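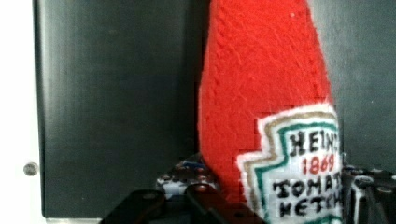 ## Soft Toy Donations: Frequently Asked Questions

The Branora Family Center accepts soft toys for its playroom and for the winter gift program. Please read the answers on this page before bringing items to the front desk.

**Which toys are accepted?**
Plush animals, dolls, felt food and fabric puzzles in clean condition. Novelty shapes are welcome.

**Which toys are declined?**
Items with missing eyes, open seams, loose bead filling or a strong smell of smoke. Toys that contain batteries must be taken to the Güneş Street branch, which has the equipment to test them.

**Do toys need to be washed first?**
Yes. Machine-washable toys should be washed and fully dried at home. Felt may shrink in a machine and should be wiped with a damp cloth instead. Please note on the bag which method was used.

**Is there a limit on the number of items?**
Each household may donate up to 20 items per visit. Schools and employers with larger collections, up to 200 items, should write to Wilma Vermeulen in the donations office to arrange a delivery time.

**May handmade toys be donated?**
Handmade toys are accepted for children aged three and over. Buttons, beads and wire are not permitted. The name of the maker may be attached on a paper tag, which staff will remove before the toy is given out.

**Can I ask for a toy to go to a particular child?**
No. Toys are assigned by age group only.

**When does the winter gift program close?**
Gifts must reach the center by the end of November. Anything received later is placed in the playroom or held for the following year.

**Will I receive a receipt?**
Receipts are issued on request at the desk. The center does not assign a dollar value to donated goods.

**What happens to toys that cannot be used?**
They are sent for textile recycling. Items cannot be returned once they have been signed in.

**Whom should I contact with other questions?**
Musa Balogun, Visitor Services, at the front desk during opening hours.

Page last reviewed 19th February.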